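潮位修正

验潮站设在格拉尔科夫湾（Grarkov）北侧的防波堤根部，站房为单层砖砌，内有浮子井一口，井深以站内零点计。浮子通过钢丝连到记录滚筒，滚筒每二十四小时转一周，由值班员在早上八点换纸。后来加装了压力式传感器，浮子没有拆，两套数据并行。

我在一月接手这个站。前任留下一本交接簿，写得很简略，只有换纸、上弦、校时、清井四项。清井一栏的备注是：淤泥每季清一次，大风之后加清。校时一栏的备注是：钟每天慢，调快，不要调摆。

最后一页用铅笔写了一行字：零点，见325。

我起初以为325是页码。交接簿没有那么多页。后来以为是档案号，于是给戈克科姆（Gokcombe）的区档案室发了函。两周后回函，称该编号下无水文资料，只有一份码头灯具的采购清单，随函附了复印件。清单与水位无关，我把它归入来往文件夹。

此后一段时间，我没有再管这行字。

验潮的原理并不复杂。井与海由一根细管相通，波浪在管中被削弱，井内水面只随潮汐缓慢升降。浮子跟着水面走，笔跟着浮子走，纸上得到一条曲线。曲线的高低要有意义，必须知道笔尖的某个位置对应岸上哪一个固定点。这个固定点就是水准点。站里有两个：一个在站房门槛外的花岗石上，铜质，编号62；一个在防波堤内侧的台阶上，编号71。每年用水准仪联测一次，两点之间的高差应当不变。

翻阅历年联测记录时，我发现高差在变。变化很小，单独一年落在允许误差之内，连起来看方向却是一致的：62在下降，或者71在上升。防波堤是抛石基础，上面的台阶没有理由上升。站房建在回填土上，下降是合理的。

如果62在下降，而历年零点都是从62引出的，那么整条海平面记录就带有一个逐年累积的偏差。记录显示海面上升，其中一部分是站房在下沉。

我写了一份说明，寄给负责汇编年鉴的萨米恩托（Sarmiento）办事处。答复是：年鉴已经印出的部分不作修改，今后如需更换基准，应提供一个在回填土和防波堤以外的、有历史联测记录的第三点。 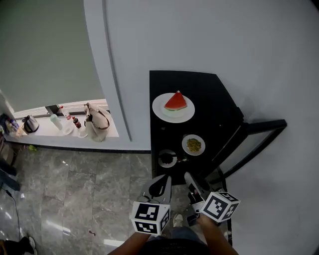
第三点是这样找起来的。

我先查了旧图。站里有一套建站时的平面图，晒蓝纸，折痕处已经断开，用胶带补过。图上标有62和71，没有别的。图例旁有一个小三角符号，三角符号在图面上没有出现，说明原来的图幅比现存的大，或者还有一张接图。接图号印在右边框外，只剩下半个字。

我又查了交接簿之前的值班日志。日志按年装订，第一任值班员的字很工整，每天记风向、气压、换纸时间，偶尔记一句与业务无关的话。某个星期六，他写道：随测量队上山，风大，标尺不能直立，午后回。没有写哪座山。

海湾周围能称为山的只有一处，当地叫蒂尔内蒂（Tirnetti），在站房以西，是一道露出地面的片麻岩脊。岩脊下面有一条废弃的采石路。从站房到岩脊要绕过整个内湾，水准路线单程走完需要大半天。

我请了一天假，带了锤子、钢刷和一卷皮尺上去。前半天没有结果。岩面上长满地衣，看上去到处都像有刻痕，刷开之后都是天然节理。下午两点以后改变方法，不再逐块找，而是站在岩脊上找能够同时看见站房门口和采石路口的位置。测量员选点要考虑通视，这个条件比岩石本身更能说明问题。符合条件的平台只有一处，面积不大，朝东。

刷掉地衣之后，露出一个凿刻的三角形，中心有一个小孔，孔里灌了铅。三角形下方是数字：325。

我在平台上坐了一会儿。内湾正在落潮，防波堤外侧的石头露出深色的一截。从那里看，站房很小，看不出它在下沉，也看不出它曾经比现在高。

下山以后，我重新读了第一任值班员的日志，从那个星期六往后读。第四天的页边有一列没有标题的数字，我以前当作是气压的改正数。把这列数字首尾相加，得到的是一个高差，末尾写着一个“合”字。起点是62，终点没有写。

春季天气稳定以后，我借到一台精密水准仪，雇了两名扶尺的工人，从325测到62，再从62测到71，最后原路返测。往返共四天。闭合差合格。内业计算在站里完成，用了两个晚上，第二个晚上停电，后半部分是点着煤油灯算的。

与页边那列数字比较，62下降了69毫米。71也下降了，量值较小。两个点都在下沉，快慢不同，联测所见的只是二者之差。我原先的说明因此有一处错误：我曾把71当作不动的点。更正写在第二份说明的首段。

第二份说明连同观测手簿的抄本一起寄往萨米恩托。抄本是手抄的，逐页核对过。回信在夏天到达，同意自下一年起以325为基准，历年数据另编一份修正表，附在年鉴之后，正文照旧。

编修正表时，需要假定下沉在各年之间如何分配。首尾两次的数值是可靠的，中间只有62与71的差值可用。我采用了线性分配，在表下注明这是假定。回填土的沉降一般先快后慢，线性分配会使早期的改正偏小。这一点也注明了。没有更多的资料可以把它改得更好。

同年秋天，我用油漆在岩石上描了三角形的边线，便于后来的人辨认。漆的牌号和涂刷日期记入点之记，另画了一张由采石路口到平台的路线草图。草图上标出两处容易走错的岔口。

交接簿最后一页的铅笔字还在。我没有擦，在下面用钢笔补了一行：岩脊东侧平台，灌铅孔，由采石路上。点之记在第二格抽屉。

那天的换纸时间是早上八点零五分，晚了五分钟，已在滚筒纸上注明。钟慢，调快，没有动摆。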